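Sorting Empty Drink Bottles at the Table: Bin Choice, Order of Work and Label Residue
Noreen Hegarty and Nélida Lucero
Term project report, August 2022

1. Purpose

The Onar residence hall sends its recycling out in mixed bags. Plastic drink bottles make up most of the volume, and the hauler, Plison, refuses bags that hold too much liquid or too much paper. Our project looked at one small part of the problem: how a loose pile of bottles on a table should be moved into a bin, and what should be checked on the way.

2. Work area

The sorting area is a tabletop with walls at the back and both sides. The walls stop bottles from rolling off. The tabletop has a small floral print, which made clear plastic harder to pick out than we expected in the first trials. A beige perforated wastebasket stands against the back wall, centered, with the pile in front of it. Crumpled bottles can be seen through its sides without tipping it. A white wire basket hangs above it for small items.
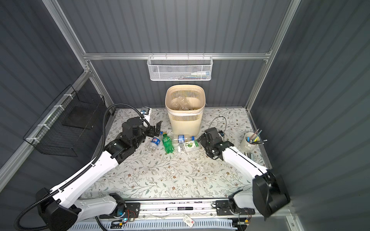
3. Bin choice

We compared two bins. The first was a solid gray pail lent by the Ornon lab. The second was the perforated wastebasket. Both took 600 mL bottles lying flat. The pail had to be lifted to judge how full it was. The perforated bin was kept for all later trials. Its drawback is that leftover liquid can run out, so bottles must be drained first.

4. Order of work

Large bottles on top of the pile go first. Bottles lying under others are left until the top ones are gone, as pulling them out scatters the rest. Caps stay on. Each trial used one pile and ended when the table was clear. We ran 40 trials and logged 1108 bottles in total.

5. Labels and residue

Bottles were grouped by plastic color and by label. A clear Pepsi bottle with a blue cap and a green Sprite bottle with a yellow cap end up in different groups under the Urbonaitė sheet, which separates clear from colored plastic. The Pepsi bottle still has a few brownish droplets near the base. Under our rule, droplets pass and a pool of liquid fails.
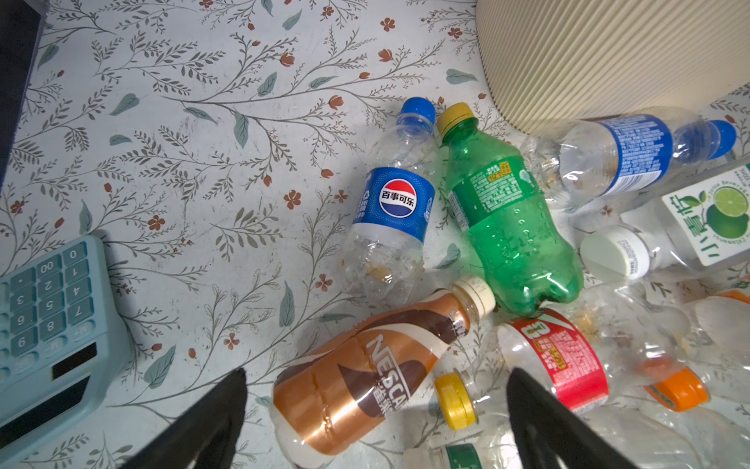 Should the labels be removed before the bottles go in the bin?

Labels can stay on. Taking them off added more time per bottle than any other step, and the hauler's sheet does not ask for it.

6. Limits

All trials were done by the same 2 people, so differences between sorters were not tested. Bottle weight was not recorded. The January trials used a plain tabletop and are left out of the totals.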